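I caught Irja Juntunen between demos at the Kusport workshop in Wustby, where she was eating a sandwich standing up. She runs trials for Gerton, the bin-picking service you can rent for 3000 a month, and I'd been dying to ask her whether a small shop like mine should even bother!

"It depends how messy you are," she said, laughing. "If your parts all look the same, buy something cheaper."

Setup takes five days, she told me, and the first three go mostly on lighting (I'd have guessed software). I asked what customers get wrong. "They tidy up before we arrive. Please don't!"

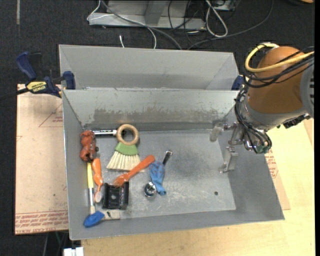 Pricing aside, what I really wanted to know was how Gerton copes with mixed stuff, the kind of jumble I have at home. Irja got quite animated over that one. "Everyone asks about heavy things, and I'd much sooner talk about a brush," she said, and with the cream bristles fanned out next to an orange fork and a shiny scoop with a cloth over it, I could see her point. My trial starts in January.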